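Data collection group, Bornelmont office
Minutes of the Monday meeting

Present: Gebhard Schnyder (chair), Wei team, Bedonby team, one person from Rurkard on the phone
Started 9:30

1. Last month's minutes
Accepted. The Bedonby team asked that "good progress" be changed to "progress." Changed.

2. Bottle task
Wei reported 196 new examples of picking up and standing bottles, against a target of 3,000 by the end of August. Gebhard asked how many would survive review. Wei expects to lose around 22 to dropped tracking. Gebhard said he had heard low estimates before and would wait for the review.

Rurkard wants the target kept as it is. The chair noted that no one has shown the last batch made the model any better, and that a bigger pile of the same thing may not either. Wei replied that the bottles are mixed on purpose, some lying down and some upright, with different labels. Bedonby doubted that a change of label teaches much if the person doing the task always reaches the same way. 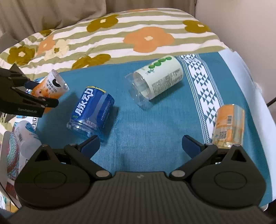

Do failed grasps count toward the target?
They are kept and tagged, but only finished attempts are counted. Rurkard had assumed otherwise and will correct its planning sheet.

3. Cloths and backgrounds
Bedonby proposed changing the table covering every session. Wei said this slows setup. Gebhard was not convinced that patterned fabric makes the model sturdier and asked for a test with 2 groups of examples, plain and patterned, before anyone buys more cloth. Agreed, with Wei objecting to the extra work.

4. Labeling
Start and stop points still differ between labelers. The written guide is being read three different ways. Bedonby to rewrite page one and send it around.

5. Other business
Rurkard asked for a demo. Refused until the test under item 3 is done.

Closed 10:40. Next meeting same time, same room.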